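Suchbegriff eingeben ... Suchen Erweiterte Suche

Sauerteig wird seit dem Umzug nur noch flach - liegt's am Wasser?

Zuletzt aktualisiert: Donnerstag, 3. Juli 2025

krustenfee81
Hallo zusammen, ich bin im März nach Onholm gezogen und seitdem will mein Roggensauer nicht mehr so, wie ich will. Früher hab ich abends angesetzt, morgens war das Glas voll bis zum Deckel, jetzt blubbert er ein bisschen und das war's. Das Brot schmeckt gut, geht aber in die Breite wie ein Fladen. Gleiches Mehl (Roggen 1150 und Weizen 1050, beides von der Mühle), gleiche Schüssel, gleiches Rezept. Das Einzige, was anders ist, ist das Wasser, hier ist alles voller Kalk, der Wasserkocher sieht nach einer Woche aus wie eine Tropfsteinhöhle. Kann das sein? Muss ich jetzt echt mit Flaschenwasser backen?

Yasir Bugti
Wasser glaub ich nicht. Ich backe seit Jahren mit sehr hartem Wasser und hatte nie Probleme, Kalk stört den Sauer kaum. Wie warm ist denn deine neue Küche? Das wäre meine erste Frage, und die zweite: neuer Ofen?

krustenfee81
Neuer Ofen ja, ein alter Plonier, der war in der Wohnung drin. Küche geht nach Norden, gemessen hab ich nie. Gefühlt ist es schon frischer als in der alten Wohnung, da stand das Glas immer auf der Heizung neben dem Fenster.

Yasir Bugti
Na dann hast du's doch schon! Auf der Heizung hatte der Sauer bestimmt seine 30 Grad, der war verwöhnt. Stell ihn mal in den ausgeschalteten Ofen, nur mit der Lampe an, und guck nach vier Stunden.

muehlenkind
Da muss ich widersprechen. Beim Sauer selbst gebe ich Yasir recht, aber beim Teig merkt man das Wasser schon. Ich war ein halbes Jahr in Vilevside, da kam ganz weiches Wasser aus der Leitung, und mein Weizenteig war klebrig und ist mir auf dem Blech davongelaufen. Mit hartem Wasser wird er eher straff. Also wenn überhaupt, müsste es bei dir jetzt besser stehen und nicht schlechter.

Yasir Bugti
Sag ich ja, am Kalk liegt's nicht ;-)

Farzana Tanoli
Ich lese hier nur noch Wasser und Temperatur und keiner fragt nach der Teigausbeute. Krustenfee, schreib doch bitte mal dein Rezept mit Gramm auf. "Gleiches Rezept" heißt bei vielen, dass sie nach Gefühl kippen, ich war selber so eine.

krustenfee81
Erwischt - das Wasser kippe ich wirklich nach Gefühl. Mehl sind immer 643 g (fragt nicht, das hab ich mal von einem englischen Rezept umgerechnet und nie gerundet), Sauer 121 g, Salz zwei gestrichene Teelöffel. Wasser so, bis es sich richtig anfühlt. Hab gestern zum ersten Mal gewogen und war doch erschrocken, wie viel das war.

Farzana Tanoli
Dann nimm beim nächsten Mal einen guten Schluck weniger und schreib's dir auf. Und Salz wiegen! Teelöffel sind keine Maßeinheit.

Irfan Lashari
Ich finde das Abwiegen ja übertrieben. Meine Großmutter hatte keine Waage und das Brot war immer gut. Viel wichtiger ist doch das Anfrischen. Wie oft fütterst du den Sauer? Wenn der zwei Wochen im Kühlschrank steht und dann gleich ran soll, ist der einfach schlapp. Ich füttere vor dem Backen dreimal, immer kleiner Löffel alter Sauer, viel frisches Mehl, lauwarmes Wasser, und erst wenn er sich zweimal hintereinander ordentlich verdoppelt, darf er in den Teig.

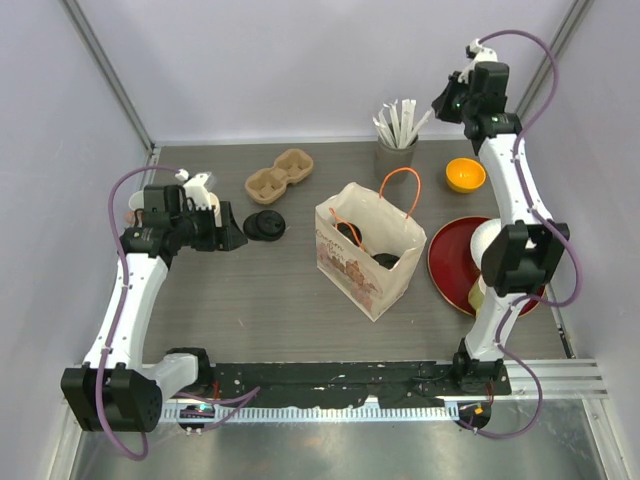 Und noch was zum Gärkorb, weil das immer vergessen wird: wenn der Teig im Korb schon zu lange stand, läuft er beim Stürzen auseinander, egal was du vorher gemacht hast. Mit dem Finger eindrücken, kommt die Delle langsam und nicht ganz zurück, sofort in den Ofen damit. Ich hab lange immer zu spät gebacken und dann aufs Mehl geschimpft.

Farzana Tanoli
Deine Großmutter hat jeden zweiten Tag gebacken, Irfan, die hatte die Waage in den Händen. Bei jemandem, der einmal die Woche backt, bleibe ich beim Wiegen. Beim Anfrischen bin ich bei dir, wobei dreimal schon sehr fleißig ist, mir reicht zweimal.

muehlenkind
Übergare wäre auch mein Tipp. Wobei das bei kalter Küche komisch wäre, oder? Da müsste er eher zu wenig Gare haben.

krustenfee81
So, Rückmeldung! Sauer zweimal angefrischt (für dreimal war ich zu ungeduldig), Glas in den Ofen mit Lampe, und das Wasser abgewogen. Er ist mir aus dem Glas gekrochen!! Das Brot ist deutlich höher geworden, noch nicht so wie früher, aber man kann wieder eine Scheibe toasten, ohne dass sie im Schlitz verschwindet. Was es jetzt genau war, weiß ich natürlich nicht, ich hab ja alles auf einmal geändert. Nur unten ist es noch recht blass. Lohnt sich ein Backstein für so einen alten Ofen?

Yasir Bugti
Lohnt sich, aber lange genug vorheizen, eine Stunde mindestens. Oder gusseiserner Topf, damit sparst du dir auch das Schwaden.

Irfan Lashari
Topf! Stein hatte ich, der ist mir gesprungen.

Kontakt | © Backforum Fashola | Nach oben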